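Section 5. Setting up your first case file exchange

Welcome to the fun part! By now Tundanley is installed and your office has its sign-in key, so you are ready to send case files to a partner court or prosecutor's office abroad. Most teams get through this section in one sitting, and it's a real pleasure to see that first file arrive.

Before you start
Have your office code and the treaty list for your country ready. Our samples use a request from the district court in Vasa to the prosecution service in Esania.

1. Open Exchange and choose New Partner.
2. Type the partner's office code. The name fills in by itself – check it against your letter of agreement.
3. Pick the legal basis from the treaty list. If yours is missing, choose Other and type the article number.
4. Set the working language for each side. You can add a second one later.
5. Click Send Invitation. The partner has 300 hours to accept.

Note: An invitation that runs out isn't lost. Open it, click Renew, and the same details go out again. 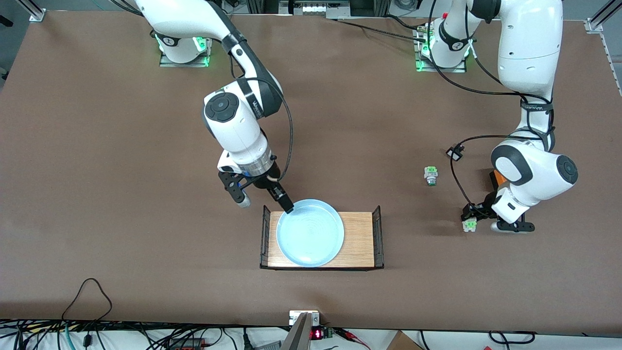
Light blue plate on a serving tray, with two white robot arms.

Once the partner accepts, a green check mark shows up next to their name. Now try a test file!

6. Choose New Request, then Test.
7. Attach one document of up to 2000 pages. Scans are fine, but searchable text makes life so much easier for the translators.
8. Mark the people who may read it. Judges and clerks have separate boxes.
9. Click Send and wait for the receipt number.

CAUTION: Never use a real case for the test. Test files can be opened by every user in both offices, and they stay in the log until the yearly cleanup in February.

Note: If you see error 637, the two offices have picked different treaties. Call your partner, agree on one, and repeat step 3 on both sides.

Offices that still use the Wong archive format can import old requests too (what a time saver!). Go to Tools, then Import, and read Section 6 before you click Start.

Section last updated 24/04/2021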